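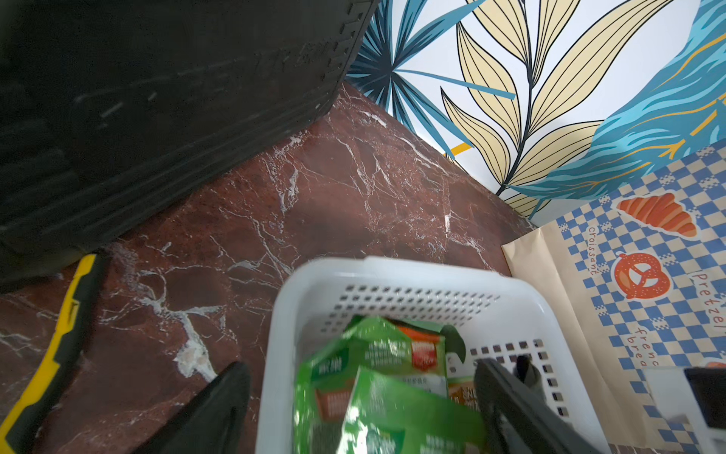
Software notes: wrist perception and the grasp planner

The September release of Stidix went onto the bench arm on Wednesday, and most of the changes are in how the planner handles open containers. The old version treated a basket as a solid block until the segmenter told it otherwise, so the arm would often refuse a grasp that a person would call easy. The new version keeps the rim and the walls as separate surfaces and lets a finger pass inside the rim if there is clearance on both sides.

Perforated walls were the harder part. Small square holes in white plastic give the depth filter a lot of trouble at close range, and the wall used to come back as a loose cloud of points with gaps in it. Emerson Xavier rewrote the filter so that it fits a plane to the rim first and then extends the wall down from it. Points that show through the holes are thrown out before the collision map is built. The cost is 9 milliseconds per update, and we can afford that at the current control rate.

Cluttered backgrounds are still in the test set and will stay there. Red-brown marble with pale veins, bold leaf prints and a bakery bag with a croissant and a pretzel on it all produce edges that have nothing to do with the thing being picked up. The segmenter used to propose grasps on printed shapes. It now checks each proposal against depth and drops anything flat. In the last batch of 521 recorded approaches, false proposals on flat prints fell to five, all of them on paper bags, where the creases give just enough relief to pass the check. Fitzgerald Escobedo is working on a fix that compares two views taken a short distance apart.

Boxes that overlap inside a basket are handled by a new ordering step. The planner looks for the box with nothing resting on it and tries that one first. If two boxes are the same color, as with a pair of green cartons, the segmenter may still merge them into one object. When that happens the planner sees a target wider than the gripper can open and asks for another view. It will ask up to three times before it gives up and reports the basket as blocked.

On the tooling side, the Mykhailiuk log viewer can now step through wrist frames and joint states together. Scrubbing is slow on files longer than over 100 seconds, so please split long runs before you upload them. The old viewer will be switched off at the end of the month. Saved bookmarks carry across, but color labels do not.

Two known problems remain. Motion blur on the fingers can make the self-filter leave a thin strip of gripper in the collision map, and the arm then stops short of the target. Lowering the approach speed in the config file gets around it for now. The Clorkard driver also drops its first frame after a restart, so wait for the second status message before sending a goal.

Bug reports go to the Utum tracker under "planner." Attach the log and the config file you ran with.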